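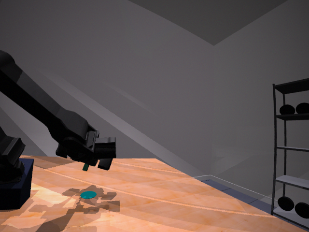
No meal tastes as good indoors after a summer at the long tables, a reader wrote in to the Ciletti travel guide, and plenty of people who have eaten in Prarov would agree. The long table is the shared outdoor dining table of the Song valley, and it is one of the most cheerful pieces of village furniture anywhere. The best-known tables stand in Prarov and in Drulow, its neighbor downstream, where they are still used for weddings, harvest meals and the big supper in August.

Name and origins

In the valley the table is simply called "the long one." Its early history is patchy. The oldest mention is in a Drulow parish account, which records payment for "boards for the long one, and beer for the carrying." The entry has no year, but it sits between two repairs to the church roof, and local historians have had a wonderful time arguing over which repairs they were.

Construction

A traditional long table has no nails in it at all. The top is made of wide planks laid side by side and held by sliding battens underneath, so that the wood can swell and shrink with the weather. It rests on trestles, and the whole thing comes apart for winter storage. Prarov makers like a pale, warm-colored wood with plenty of grain showing – Drulow makers go darker and rub the surface with oil and walnut husks. The full Prarov table is made up of 8 sections and seats 60 people, which makes for a marvelous racket when the soup arrives.

Care is easy but regular. The boards are scrubbed with sand and cold water, always along the grain, and left to dry in the shade. Old cup rings and knife marks are kept. Some families can point to marks left at a grandparent's wedding!

The August supper

The supper is the high point of the table's year. Drulow brings its own sections up the hill by cart, and the two tables are joined end to end in the square. Dishes start at the uphill end and travel down, so the bean stew is usually gone before it reaches the bottom – the lower seats get first pick of the plum cake, which comes the other way.

See also

Song valley
Trestle table
Plum cake (Drulow)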